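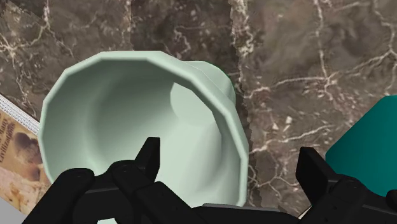

A pale green bowl, rendered, with a faceted rim.

Courses > Fashion, Media and Data > Handouts > Session 6

Posted in December by Hậu Tăng

Session 6: Who is the fitting room mirror looking at?

Hi everyone! These are my notes from the lecture, tidied up a bit and with the two tangents I ran out of time for put back in. Please read them before seminar, and bring the Isura terms sheet I gave out (I have spare copies, but only a few).

We started with the smart mirror. You walk into a fitting room with a jacket, the mirror reads the tag, and it offers you another size or a pair of pants to go with it. Fine so far, and pretty handy if you've ever stood there in your socks waiting for a sales clerk. But the mirror also keeps a record of what went in, how long it stayed and whether it was bought. Our case study was Isura, a mid-priced chain that put mirrors like this in 30 stores, with the software coming from a supplier called Andberg.

The part I got most worked up about (sorry to the front row) was the consent notice. It's on the door, at the height of the hook, so once you hang up your coat you've covered it. I don't think anyone planned that! But I'd like us to talk about whether planning matters. If a notice is posted and hardly anyone can read it, has anybody agreed to anything?

Key terms

Dwell time: how long an item, or a person, stays in one place. Stores treat it as a sign of interest. I treat it as a sign that the zipper is stuck.

Style profile: a summary of your taste put together from what you try, buy and return. Isura keeps one for 30 days if you don't have a loyalty account, and for as long as the account is open if you do. Look for that second half on the terms sheet, it's in the small type on the back.

Function creep: when data gathered for one job starts doing another. Andberg's mirrors were sold as a way to manage stock, and within a year the same records were being used to set staff hours.

A question came up about whether a shopper can just opt out. Sort of. You can tap "guest" on the mirror, which drops your account number but still logs the clothes. Rosales, the smaller label we looked at near the end, went another way and put an off switch inside the room. Only 10 percent of its shoppers used it, and the company took that as proof that people don't mind. I'm not convinced, and I'd love to hear you argue with me on this one.

For seminar

Read the Privow chapter on retail tracking, at least the first 15 pages. It's dry in the middle but the section on returns is great. Then write one paragraph on a time a store seemed to know something about you, and what you think it was working from. Guesses are fine.

Response papers go in the usual folder by noon the day before we meet.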